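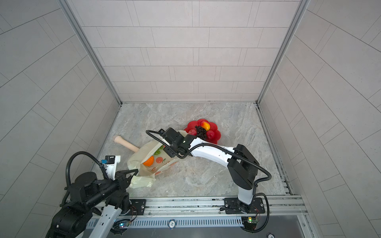
Magdy Morsy writes that a shopping bag should be counted as a household tool and be given its own shelf, the same as a bucket or a broom, and that a home which keeps bags in one heap does not know what bags it has. Many people in the trade disagree with him about the shelf. The remark is still a good starting point, for it treats the bag as a thing that is used many times.

A plastic shopping bag is a light bag made of thin plastic film, used to carry goods from a shop or a market to the home. In the narrow sense the word means the bag given or sold at the checkout. In the wider sense it also covers the bags of small fruit sellers, bakers and pharmacies, which may be smaller and may have no handles.

Shape and handles

The most common form is the vest bag, called also T-shirt bag. Two wide loops rise from the sides and the opening lies between them, so the bag looks like a sleeveless shirt when it is flat. A second form has a hole cut through the film near the top, where the fingers go in. A third form has soft loops attached at the opening. It is more comfortable in the hand but costs more to produce.

Some bags have a fold on each side, known as a gusset. The gusset lets the bag become wide when it is filled and lie flat when it is empty. Bags without gussets are simpler and are mostly used for flat goods.

Material and color

Most bags of this kind are made of polyethylene. The high-density type is thin and makes a crisp noise when it is touched. The low-density type is softer and more silent, and usually thicker. The film can be clear, translucent or fully opaque. Cream and white translucent film is popular with food sellers, for the goods can be half seen through it and a printed design remains easy to notice.

Printing

Shops print their name on the bag, or a general picture which any seller can use. Fruit is among the oldest general pictures. Orange and red inks are common for it, as they stand well against a pale film. At the Tadandale market the fruit bags are bought in packs of 700 from a supplier called Ait Ali, and sellers of vegetables, eggs and even socks use the same bags. A picture of fruit on the outside is therefore no proof of fruit on the inside.

Opening

A new bag is often hard to open. The two layers of film cling to each other, partly by static electricity and partly because they were pressed together in the pack. The usual method is to rub the top edge between thumb and finger until the layers slide apart. Slightly damp fingers make this easier. When the opening has appeared, one hand holds an edge or a corner and the other goes inside to spread the bag. Shaking the bag downward fills it with air, but in a narrow kitchen this may knock over glasses.

Filling

Heavy and hard goods go to the bottom, and soft goods on top. Boxes with sharp corners should be placed flat, as a corner which points at the film will make a hole after a short walk. A bag lying on its side is convenient for long goods such as leeks or bread, which can be pushed in and then lifted together with the bag.

Keeping and folding

In many homes the used bags are stuffed into one larger bag, which hangs on a door. This is quick but the bags tear when they are pulled out. The better known ways of folding are the following.

The triangle: the bag is pressed flat, folded lengthwise into a strip, and turned over from the bottom in triangles until the handles can be tucked in.

The roll: the strip is rolled from the bottom and a rubber band is put on it.

The knot: the strip is tied once in the middle. It is the fastest and takes the most place.

The Zatby housekeeping booklet recommends the triangle and says a shoe box can hold 147 of them. For a small household it advises to keep only 8 and take the others to a collection point.

Second uses

Used bags serve as liners for small bins, as covers for shoes in a suitcase, and for wrapping wet umbrellas. In Zedmont gardeners tie them over young plants in February, when the nights are still cold, and remove them in the morning.

See also: Paper bag, String bag, Bin liner, Wicker basket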